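August 24, 2021

Up early and read the new rules through again before starting. Constanza sent the second version last night, four pages this time, and most of it is about how to hold the grippers and what makes an episode worth keeping. The target for our house is 100 good folding episodes by the end of the week. Landitach wants 3,000 from all the houses together and the total stood at 1,410 this morning, so Arwel is fretting.

I went over the start-of-session page with Nafula on the phone. Her main point was that both grippers have to be in hand before recording begins, and that clothes already folded go to the side and stay there. She also wants the fingers wiped every 40 episodes. I had been doing it when I remembered.

Did the towels and the white things first, on the mat.
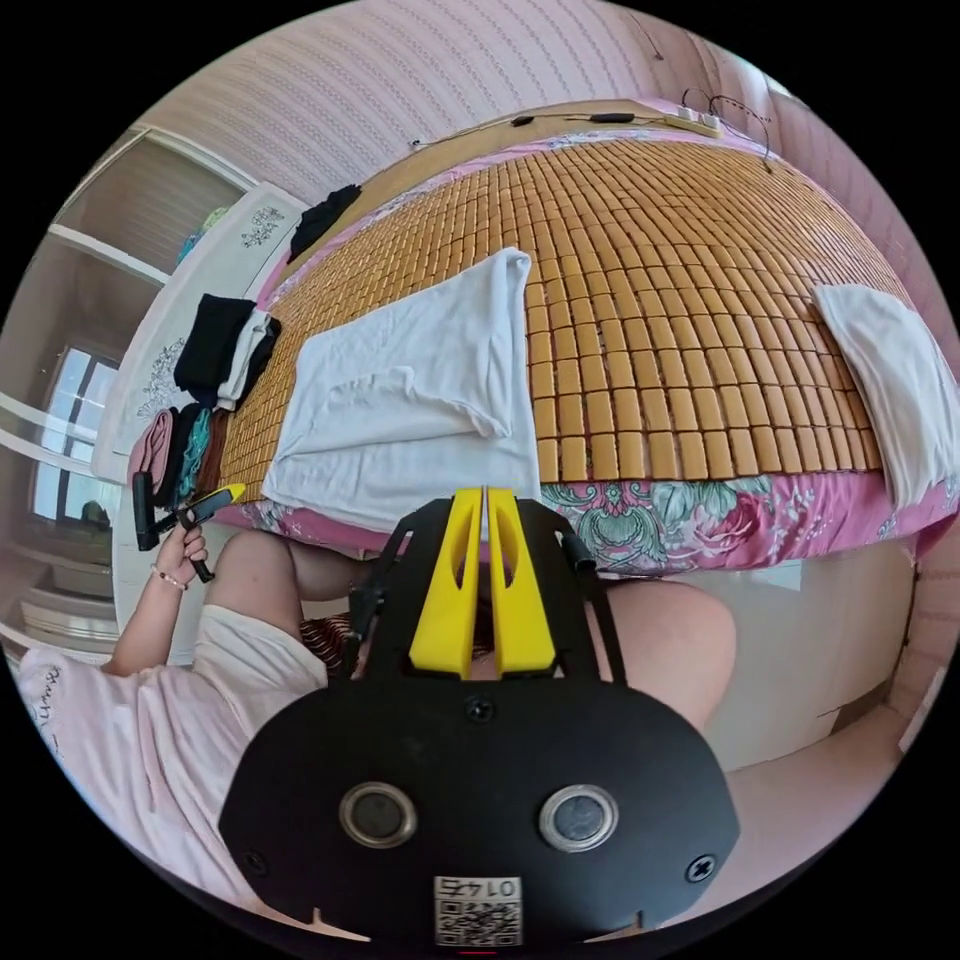
Filed under: Work, house rules

Copied out the ones I keep forgetting:

Start with the fingers open and clear of the cloth.
One item at a time. Don't tidy the pile while recording.
No bare hands on the cloth between start and stop. If you touch it, mark the episode as spoiled and carry on.
Keep both wrists level where you can.
A bad fold is still a fold. Keep it, but tick the box.

I agree with all of them except the last. Octavio says the bad ones are useful so long as they are marked, and he has checked more of these than I have. My worry is that two people will tick the box for different things. I wrote to Constanza asking for a page of examples, and she said Brenda is putting one together at Hopkin and it should be ready before November.

The rule on approach angle is clearer than it was. Version one said "come in low", which could mean anything. Now it says to bring the tip in from the side, just above the cloth, and pause before closing. I tried it on the white cloth and took it slowly. 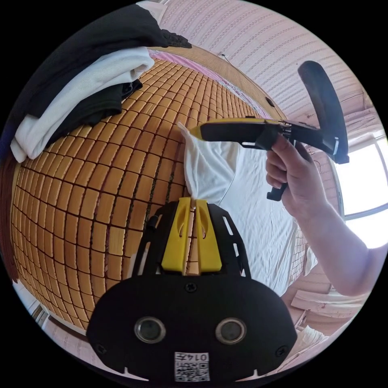
Evening

Sent the day's sheet to Arwel with three episodes marked as spoiled, all my own doing. He asked for the reason next to each one, so I added that. Wrist a bit sore. The rules say a break every half hour and I skipped the one before lunch - must set the kitchen timer tomorrow. Shirts next, then the trousers if there is time.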